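Why the Midweek Meal Should Stay

The proposal now before the members of Polta Community Church would end the midweek meal in October and move its funds to the new welcome program. The proposal is well meant. It should nevertheless be declined.

The case for ending the meal rests mainly on attendance. A church with 473 names on its rolls, the argument runs, ought to draw more than 82 people to a table. Yet the same figure may be read another way. Eighty-two people eat together every week without a sermon, a sign-up form, or any obligation to return. Few of our other ministries reach so many, and several reach the same households that would come in any case.

It is also said that the meal has no clear spiritual purpose. Scripture does not treat eating together as a lesser activity. The early church broke bread in homes, and much of the teaching in the Gospels takes place at supper. A congregation that worships together for an hour and then scatters to its cars has kept only part of that inheritance.

Cost deserves a fair hearing. The meal takes about 11 percent of the outreach budget, and food prices have risen. The Larnadach congregation met the same difficulty by asking each small group to provide one supper per season. Its meal continues, and its budget is in order. 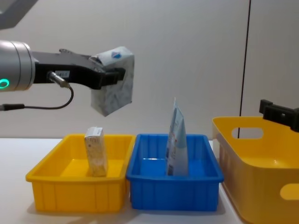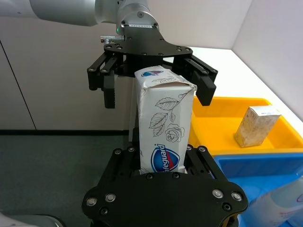
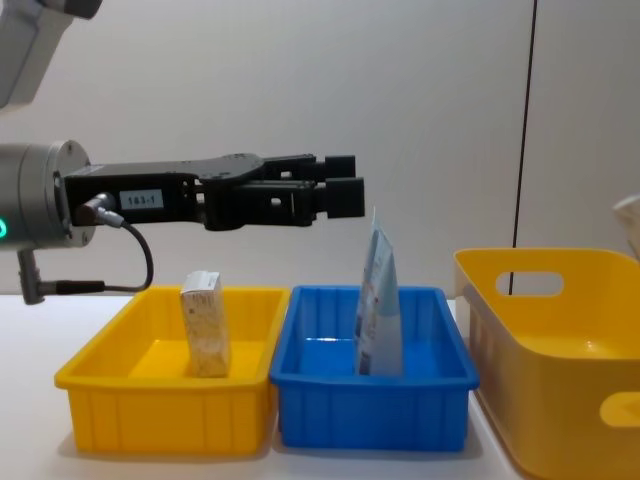
A welcome program can greet a newcomer at the door. It cannot easily learn that a widower has stopped cooking, or that a young family is behind on the rent. Such things are said late in the evening, over coffee, to someone who has been sitting nearby for months. Members are asked to weigh this before they vote, and to attend at least one supper before doing so.

Recent Articles
Singing the Psalms at Pruvisach
What We Ask of Our Deacons
The Salehi Hall Reading Group: Fall List
Should Youth Sunday Move to Spring?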